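Mundine tour takes to the road with Stunel rig

By Killian Bailly
October

12 shares | 3 comments

Mundine have opened the British leg of their current tour with a lighting design built to fit theatres of very different sizes, from a 2,282-seat hall down to rooms with barely enough height for a front truss.

Lighting designer Evangelia Tzanetos has been with the band for three album cycles. She drew up the plan over the summer with programmer Khang Ngô, and equipment was supplied by the rental firm Leker from its Midlands warehouse.

The main request from the band was for less video. The previous tour used a full-width LED wall behind the drum riser, and the musicians felt that audiences spent too much of the evening looking at it. This time there is no screen at all. The backdrop is a painted cloth in two layers, the front one a loose gauze, and nearly all of the colour on it comes from battens on the floor and a row of wash lights on the upstage truss.

"They wanted it to look like a theatre show from before everyone had a wall," said Tzanetos. "So the cloth does the work for the first half hour, and you hardly see a beam in the air until the fourth song."

The rig is hung on three straight trusses, with six short vertical towers upstage. Each tower carries two Stunel spots and a strobe, and is wheeled off the truck with its fixtures and cabling already in place. In the smaller venues the downstage truss is left on the truck and the house front-of-house bar is used in its place. Ngô keeps two versions of the show file for this purpose and updates the focus positions each afternoon.

Getting from one version to the other takes him a little under an hour. Most of that is spent on the key light for singer Zuzana Šindelář, who moves between the piano, a centre microphone and a small platform at stage left. Two followspots are used throughout, operated from the ground by remote control, and local crew are trained on them between 3pm and the sound check.

Haze has been a sticking point. Two of the venues on the route restrict it because of their detection systems, and the design had to hold up without it. For those nights Ngô swaps the narrow beam looks in the closing section for wide gobo washes on the cloth. Tzanetos said she had come to prefer the wash version of the last song and may keep it in for the remaining dates.

Power draw was also looked at closely. With the LED wall gone and the old discharge wash lights replaced, the whole lighting system runs from one 200-amp supply, leaving spare capacity for the backline. The tour now travels in two trucks, where the last one needed three.

Sound is being handled separately by Gilbert, which has supplied a compact line array and a monitor package with in-ear systems for all members of the band. Front-of-house engineer Rory Pringle asked for the lighting towers to be moved back by half a metre during production rehearsals, as fan noise from the fixtures was reaching the piano microphones. The change was made on the second day and has stayed in the plot.

"It's a quiet show in places," said Pringle. "There's a stretch in the middle with just piano and one voice, and you would have heard them in row ten."

Rehearsals took place over five days in a hired studio, with the last two used for full runs. The crew then loaded out overnight and drove to the first venue, a 1,655-capacity theatre, for a 9am start. Leker sent an extra technician for the opening three dates to deal with any faults and to show local crews how the towers lock together. One strobe was replaced after the second night. No other faults have been reported.

The get-in is scheduled at four hours for lighting, including focus. The load-out has been taking around 90 minutes, helped by the towers going straight onto the truck and by the backcloth, which is rolled on its own pipe and carried in a canvas sleeve. Tzanetos travelled with the tour for its first week and has now handed over to Ngô, who is operating every show on the British and Irish dates.

Two more songs are due to be added to the set before the tour crosses to the Continent. Ngô has programmed one of them already, working in a hotel room with a visualiser file, and will finish the second once the band has settled on its length. The European leg will use the same towers and floor package, with the trusses and motors hired locally in each country to save on freight.

Mundine are on the road until the spring, with a break over Christmas. Tickets for the added dates are on sale from the venues' own box offices.

Shared 12 times | 3 comments

Related items

Leker adds followspot stock at Midlands warehouse
Gilbert line array goes into refurbished concert hall
Touring without haze: four designers compare notes
Stunel issues new software for its spot range
Theatre get-ins and the shrinking afternoon 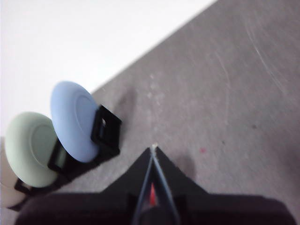 Recent items

Dimmer room moved during winter closure
Student lighting plots to go on show in foyer
Crew training days return for the new season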